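Automation / Trials and Reviews / Progress Reports

Hasham Table Service Kit: second progress report to the Pennington Fund
31/05/2026
Prepared by Ohemaa Agbeko

The grant covers a review of the Hasham table service kit, a two-arm package sold to canteens and care homes for setting and clearing tables. The Fund asked us to say whether the kit does what the sales sheet claims, what it costs in staff time, and whether the Gretivdale kitchen should move from the trial agreement to a full lease. We can answer the first two in part. The third will wait for the final report.

Work done in this period

Setup is finished. Hasham's installer got the software running on the second visit, after a license problem on the first. The kit's calibration routine is clear enough that our own staff can now do it without calling anyone, but it has to be repeated whenever the table is moved. We have stopped moving the table.

We ran 729 pick attempts in May. Each one was logged as a clean pick, a pick with a correction, or a failure. The log also records the type of dish and which arm was used. Bowls went better than plates. The grippers can take a bowl by the rim from above, and the deep shape gives the fingers room. Flat plates are harder. The fingers need to get hold of a low rim, and when the approach is slightly off, the plate slides and the attempt goes down as a failure.

Hasham sent a software update halfway through the month. It changed how the arms approach flat dishes. Results from before and after the update are kept apart in the log, and we would ask the Fund not to combine them when the tables are circulated.

Cost and staff time

Spending on parts and consumables came to $928, against a line that has already been approved. Most of it was replacement fingertips and extra tableware. The supplier's quote lists fingertips as included for the first year, and we have written to ask why we were billed. No answer yet.

Staff training took 18 hours. The training material is written for engineers, and the kitchen staff found the section on stopping and restarting the arms hard to follow. We wrote our own one-page version and have offered it to Hasham.

Support has been good by phone and slow by email. Remote log-in worked once the Gretivdale network team opened access, which took longer than we had planned for.
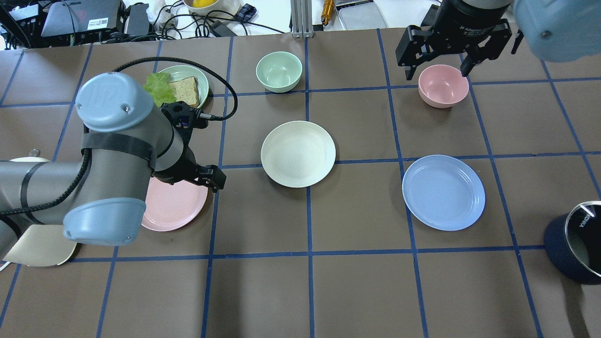
Gretivdale Service Automation Team

The table is marked out in squares with dark blue tape, and the mix of plates and bowls comes in several colors, pink, light green, mint, cream and light blue among them. Both arms work over the same table, and the planning software has to keep them out of each other's way. It does this by making one arm wait. That is safe but slow, and it is the main reason a full table takes longer than the sales sheet suggests. Hasham says shared-area planning is on its list for the next release. We have no date.

Problems still open

Dishes with food on them are not covered by the supplier's performance claims. Our users will care about this more than anything else in the report, so we have added it to the test plan.

The cable on the arm needs checking at the start of every session. The manual mentions this only in an appendix.

Next period

We plan 100 full-table runs under a fixed layout, using the updated software only. The Cosley site has agreed to lend us its older single-arm kit for a week so that we can compare times on the same dishes. The lease decision depends mostly on that comparison and on the answer about fingertips.

No change to the budget is requested. The final report will include the complete log and the invoices.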